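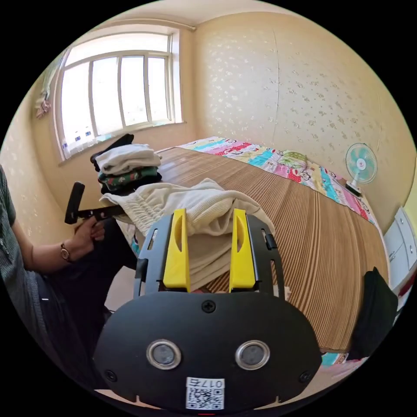
Bright yellow on matte black. Hard to miss.

The Loudest Colour in Town

Seven in the morning at Dremport and the ferry ramp is already yellow. So are the bollards, the lip of every step, the bin lids, the raincoat on the kid waiting with his bike. February, bit of haze coming off the water. You'd think it would all be too much. I'd been there ten minutes before I noticed any of it.

Which is the trouble with yellow. It's meant to shout, and we've let it shout at us so long that we walk straight past.

I came down for the repaint. Dremport does its waterfront every couple of years, top to bottom, and this time the council wanted a new shade. Sounds like nothing. There were 34 submissions. One was from a bloke who wanted the lot done in green, and one ran to 20 pages with swatches stapled in. Most people just wanted it left alone.

The old shade was a warm one, egg yolk, a bit of orange in it. The new one is from Climari, the paint mob out past the rail yards, and it's cooler. Sharper. Lemon, if you're being nice. A woman at the bait shop called it "the inside of a highlighter" and went back to her prawns.

Drive 30 minutes inland to Prillulstead and you get the other side of the story. Farm town, wide street, pepper trees. Yellow there means old machinery and older shopfronts, and the sun has had its way with most of it. The produce store has a sign that must have been fierce once. Now it's custard on the shady end and nearly white on the other. They like it that way. I asked at the counter if anyone had thought of touching it up and got a look.

Fading is a big part of the job, for people who paint things outdoors. Reds go pink, everyone knows that one. Yellows are trickier. Some go chalky, some go brown, a few go a sort of greenish nothing colour that makes a handrail look sick. The painters at Dremport keep offcuts nailed to the north side of their shed, years of them, dates in marker underneath. Best thing I saw all trip. Like a row of old teeth.

Lunch at the Yuan, on the corner by the post office. Dumplings, vinegar, plastic stools (yellow, obviously). The dining room was done over last winter and the walls took two goes. First coat looked lovely in the tin and awful by lamp light, everyone's face went grey over their soup. Second coat had a touch of red in it and business picked up, or so I was told over the till. Might have been the new noodles.

Painters will tell you this for free. Never choose a yellow off a card. Get a sample pot, do a big square, look at it at breakfast and again at night. It bounces, see. Paint one wall and the ceiling comes along for the ride. Most people go too strong, get a fright, and end up with cream.

Outside is differnt. Outside you can go as strong as you like, the sky soaks it up. And next to black it gets stronger again, every kerb and crossing bar and wasp in the country is working off the same idea. The foreman on the ramp reckoned the black matters as much as the yellow. Let the black go grey and the whole thing turns to mush. So half their morning goes on black paint. Hadn't thought of that.

By four the tide was out and the first stretch of the new stuff was dry, from the ticket window down to the second bollard. Old yellow on one side, new on the other, a dead straight line between. A few people stopped to look. An older couple had a proper argument about it, him for, her against, then the ferry came in and they had to run.

The rest gets done by Easter, weather permiting. The green bloke has put in another letter.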